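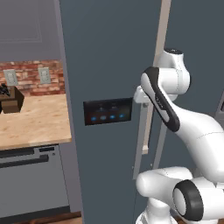

A simulated robot arm at the refrigerator handle in one of the Prinditz practice kitchens.

Kodine group is teaching a robot to open the fridge, one kitchen at a time

I spent an afternoon in April opening a refrigerator that doesn't exist, and I was pretty bad at it.

The refrigerator lives inside Prinditz, a simulated home that the folks at Kodine have been building so they can collect practice runs for a household robot. It's dark blue, it has a little control display with blue buttons on the door, and it sits at the end of a butcher-block counter with red brick behind it. I'd happily cook in there. My job, though, was to steer a white robot arm up to the fridge handle, get the fingers around it and pull the door open. Then do it again, and again, until Yvette Ouellet told me I could have a coffee.

Ouellet runs the collection side of the project, so she's the one who decides which runs go into the pile and which get thrown out. The pile is what the learning system studies. Each run (they call them demos) is a recording of one person driving the arm through one job from start to finish, with every joint position saved along the way, plus what the simulated cameras picked up. Feed the system enough of these and the hope is that it starts doing the job by itself, in kitchens it hasn't been shown.

For the refrigerator door they want 182 good demos before they train again. When I showed up that morning they had 167. I figured I'd knock out the last 15 before lunch. Ha! I got two.

The trouble is the grip. The controller is a handheld thing a bit like a TV remote with a trigger, and the arm follows your hand, so moving it around is easy enough and kind of a thrill. But the handle stands off from the door, and the fingers have to come in at a decent angle or they bump the bars and slide away. I kept coming in too high. Then I'd get a hold of it, feel very proud, and pull straight back, and a refrigerator door swings on a hinge, so of course the gripper popped right off. You have to draw a curve with your hand. I've opened fridge doors my whole life and never once thought about the curve.

"People get better on the second day," Ouellet told me, kindly. "Everybody pulls straight at first."

What surprised me is that a slightly clumsy demo can still be a keeper. If I missed the handle, backed off and came around again, she'd usually save it, as long as the door ended up open and I hadn't smacked the arm into anything. A recovery is worth having, she says, as the system is going to miss the handle too and it needs to have seen what a person does next. The ones she tosses are the runs where somebody parks the arm in mid-air for a long time while they think. I had a lot of those. The system can pick up the habit, and then you've got a robot that stops in front of the fridge and just hangs there.

Mudassar Naqvi, who builds the kitchens, let me watch over his shoulder for a while after that. He can change the colors, the counters, the wall, where the fridge goes and which appliance is next to it, and he has 13 layouts going at the moment. The handles are his special misery. Long vertical bars are the friendly kind, he says. The ones he dreads are the recessed grips with barely any room for a finger, and he has been putting off the layout that uses them (it's on a sticky note on his monitor, underlined). He also showed me how a run recorded in one kitchen can be played back with different lighting, which gets them more variety out of the same work. It doesn't help with a new handle, so for those somebody has to sit down with the controller again.

I asked the obvious question, which is why not use a real robot and a real fridge. They do, a bit. There's an arm in the back room at Leclerc, the shared workshop down the hall, and the group gets it in the evenings. But a real door has to be closed by hand between runs, and one bad pull in winter bent a hinge, and that was the end of recording for a while. In the simulator you press a key and the door is shut and the arm is back where it started. On a good day an experienced driver can get through 100 attempts, though Ouellet would sooner have fewer and better ones.

How well does it work so far? It depends on the kitchen. They ran the current version for me twice. The first time, the arm went up to the handle, closed its fingers and swung the door open in one smooth go, a lot better than I'd managed all day. The second time, in a layout with the fridge on the other side, it reached for a spot on the door well short of the handle and squeezed nothing. Naqvi wrote something down and didn't look too bothered. That layout is thin on demos, he said, and it's next in line.

The door is only the first piece. After that comes taking something out of the fridge and setting it on the counter, and then the dishwasher, which Ouellet is already dreading on account of the racks. The software that strings those jobs together is called Pillomach and it's still early - I saw a menu screen and that was all they'd show me.

They're looking for more drivers, by the way. You don't need any background, and they'd like left-handers in particular, as nearly all the demos so far were recorded by right-handed people. Sessions run two hours, afternoons and early evenings, with a practice kitchen to warm up in where nothing gets saved. Sign-up is at the front desk at Leclerc, and you can ask for Yvette. I'm going back next month to see if I can get that curve right.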